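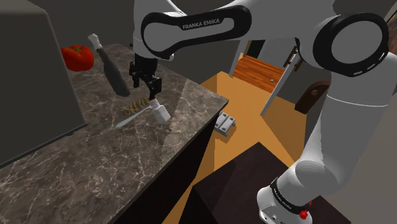 Arbeitsplatte in Marmoroptik, graubraun mit hellen Adern

Mitesser gesucht! Ich schreibe gerade an einem Kochheft für Leute, die nach der Arbeit müde sind und trotzdem keine Lust auf Brot mit Käse haben. Es heißt Dokik, den Namen hat sich mein Mitbewohner Emilian Dumitrescu ausgedacht, und er ist leider hängen geblieben. 40 Rezepte sind fertig, jetzt brauche ich acht Leute, die sie zu Hause nachkochen und mir sagen, wo es hakt.

Kochen können müsst ihr nicht, im Gegenteil, wer beim Zwiebelschneiden flucht, ist mir fast lieber. Ihr bekommt jede Woche zwei Rezepte per Mail, kocht sie in eurem Tempo und schreibt mir danach ein paar Zeilen (gern ungeschönt!). War es zu fad? Stand irgendwo »Prise« und ihr wusstet nicht, wie viel?

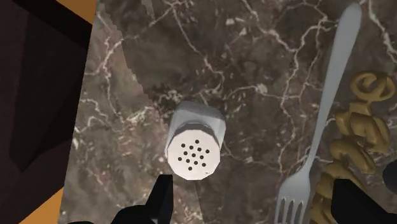

Streuer und Gabel auf der Platte

Die Zutaten zahle ich, Kassenzettel abfotografieren reicht. Reich wird man damit nicht, aber satt, und das fertige Heft gibt es natürlich dazu. Zum Schluss treffen wir uns alle bei Iulian Lungu im Ciltum, da wird dann gemeinsam gekocht – er hat den größeren Herd und deutlich mehr Geduld als ich.

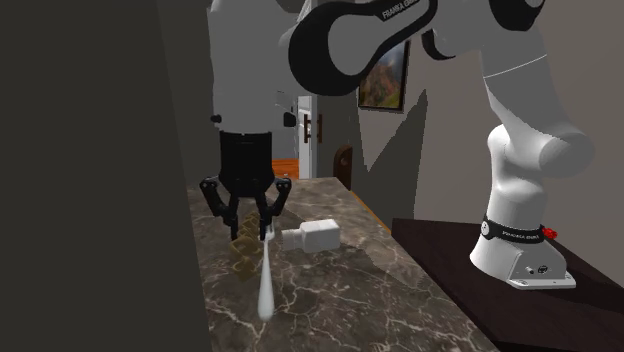
Über der braunen Marmorplatte

Allergien bitte gleich dazuschreiben, in vielen Rezepten stecken Nüsse oder Sesam. Vegetarisch geht problemlos, vegan bei gut der Hälfte.

Schickt mir bis 03/04/2020 eine kurze Mail mit dem Betreff »Dokik« und erzählt, was ihr zuletzt gekocht habt. Tiefkühlpizza zählt!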